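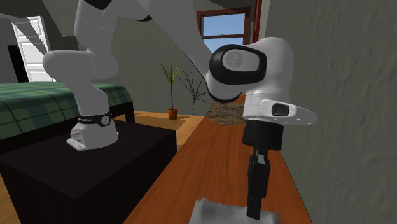 Cloth is a nuisance to program for. A cup stays the same shape when an arm picks it up, and the software can work out in advance where every part of it will be. A cloth changes as soon as it is touched, and most of the planning tools in common use were written with cups in mind.

Wolel, a software firm with a small office above a tile shop, has spent the past two years on a planner for soft things. It is called Fuvden, and almost all of its testing is done in simulated bedrooms and kitchens before any customer sees it. The bedroom has a plaid blanket on the bed, a couple of plants and a long wooden table where the cloth goes.

Doaa Fawzy wrote most of the part that chooses where to grasp. Her first version looked for the highest point of the cloth and sent the fingers straight down to it. "It was fine on a neat heap," she says. "Spread the same cloth a bit flatter and the highest point could be a fold no thicker than a pencil. The fingers closed on nothing."

The present version looks for folds and scores each one by its height, its direction and how far the wrist would have to turn to line up with it. It keeps the best 26 and passes them to the motion planner, which throws out any the arm can't reach without hitting the table or the wall. If none are left, the arm nudges the cloth and the software looks again.

The wall caused more trouble than the team expected. In the early rooms the table stood in open space, and the planner got used to swinging the elbow wide. When Florin Toma put the table against a wall, the time to find a safe path more than doubled. He spent most of November rewriting the collision checks, and now the planner tests the wrist and gripper first, as they are the parts most likely to touch something.

Each change to the code sets off a night of 400 trials. The cloth is dropped from a different height and angle every time, and the lighting is altered too. A trial counts as a pass if the cloth is lifted clear of the table and held for five seconds. Fawzy reads the failures over breakfast, starting with the ones that passed the night before.

Physics is still the weak spot. The simulated cloth is a mesh of about 300 points joined by springs, and it slides more easily than cotton does. Anas Shehata, who tests the planner on real arms for Berrada, a laundry equipment maker, found that grasps near a hem did much worse in his workshop than in Wolel's results. Fuvden now marks down anything close to an edge. Shehata would like proper seams in the model. Toma says they are on the list, after towels.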